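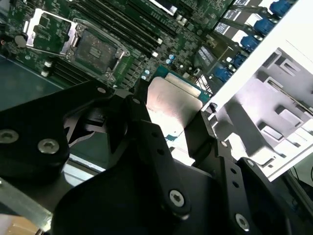 Carte mère verte, socket ouvert, processeur juste au-dessus.

1/ Journée serveurs à l'atelier. On change le processeur d'une machine de récupération, destinée aux sauvegardes de Plarneo.

2/ Avant de poser quoi que ce soit, je regarde les contacts du socket à la lampe, de biais. Une broche tordue se repère mieux comme ça.

3/ Le repère du processeur va dans le coin marqué sur le socket. On pose à plat, sans appuyer. Si ça ne descend pas tout seul, on relève et on recommence.

4/ Pour la mémoire, Jolien Leemans conseille de remplir d'abord les emplacements indiqués dans la notice — l'ordre change d'une carte à l'autre. J'en ai perdu une soirée en juillet.

5/ Pâte thermique ensuite, puis dissipateur, vis serrées en croix. Premier démarrage demain, avec six barrettes.

À lire aussi
Nettoyer un socket sans l'abîmer
Onduleur Skesex : changer la batterie
Ranger ses barrettes mémoire
Baie Mulder, le montage des rails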